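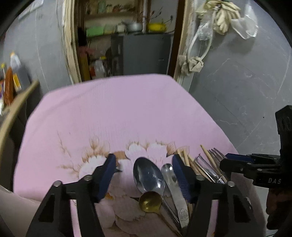
gravelroad replied:
Going back to the first question, I would not pay for the replating. We had a set of six place settings done through a shop in Prernesham and the bill came to more than the set was worth. The finish looked good for a while and then the forks started showing yellow at the tips again, same as before. If it's a set you plan to use every day, let it wear.

tansy_k replied:
I disagree with that. It depends a lot on who does the work and how thick they go. Mine were done years ago and are still fine. I hand wash them and keep them out of the dishwasher, and that's all I do.

gravelroad replied:
Could be. Ours went through the dishwasher maybe twice a month when we had company. I'm not saying all plating is bad. I'm saying get the price first and then look at what the same pattern sells for used.

porchlight44 (original poster) replied:
Thanks, both. To answer what people asked on the first page: the pattern is Lemaire, the older version with the plain handle. My aunt had it as a wedding set. I have most of it but the teaspoons are down to six and I'd like to get back to 12 or more. The dinner forks are the ones with wear. I don't need it to look new. I do need it to be safe to eat from, and I'd like to stop mixing in the stainless when we have a full table.

hobnail replied:
Worn plate is safe on most of the usual base metals. Nickel silver underneath is the common one. Somebody with a nickel allergy might notice it on the lips, and some people taste it with eggs or anything sour. If nobody in your house has that problem, keep using them.

For teaspoons, don't buy a boxed set. Buy loose ones. Sellers break up sets and the teaspoons are always the most common piece. I got 13 in one lot last April and they were all the same pattern, two of them bent. Bent handles can be straightened by hand if you go slowly. A bowl with a dent is harder and I would pass on it.

tansy_k replied:
Check the back of the handle before you buy a lot. Lemaire was made for a long time and the mark changed. The later spoons are a little shorter. You won't see it in a seller's photo but you will see it when they're lined up in the drawer.

porchlight44 replied:
I didn't know that. How much shorter?

tansy_k replied:
Less than a quarter inch. The bowl is more pointed on the early ones too. It bothers me, it may not bother you.

mill_end replied:
It would not bother me at all. I've been mixing patterns for years, gold tone with silver, big serving spoons next to little coffee spoons. Guests have never said a word. I think people get stuck on matching and then the good flatware sits in a chest until somebody's kids sell it.

gravelroad replied:
Same here on mixing, but the OP said they want matching, so let's stick to that.

mill_end replied:
Fair enough. I was giving another option.

dovetail_ia replied:
Two places to try. The antique mall in Futden has a booth near the back that is nothing but loose flatware, sorted by pattern in shoe boxes. Prices are on the boxes. The other is Plisden, the replacement service. They list Lemaire and will send a measurement if you ask. They are not cheap. I was quoted $169 for a serving set, which I turned down.

hobnail replied:
I've used Plisden. Slow to ship but what came was what they described. For teaspoons I'd try Futden first. No reason to pay replacement prices on the one piece everyone has extra of.

porchlight44 replied:
Futden is an hour from me so that's doable. Is the mall open through the holidays?

dovetail_ia replied:
It was when I went last year. Call ahead. Some of the booths put things away in cases that time of year and you have to ask at the counter for the key.

quietharbor replied:
Question on cleaning while this thread is up. Is the foil and baking soda method OK on plate? I've read yes and no.

hobnail replied:
I've done it on plate that was in good shape. I would not do it on worn pieces and I would not do it on anything with dark color in the pattern that you want to keep, it takes that off too. Regular cream polish and a soft cloth for those. Never on knives with glued handles, the hot water gets into the joint.

gravelroad replied:
I don't use the foil at all. It leaves ours dull and I end up polishing anyway.

tansy_k replied:
Same result here. Cream polish, rinse, dry right away.

porchlight44 replied:
Posting back, Dec 17, 2023. Went to Futden with one of my own spoons in my coat pocket. Found eight teaspoons with the early mark and bought all of them. Left the forks alone for now. I'd still take a sugar spoon if anyone has an extra.

tansy_k replied:
I may have one. Will check the length and send you a message.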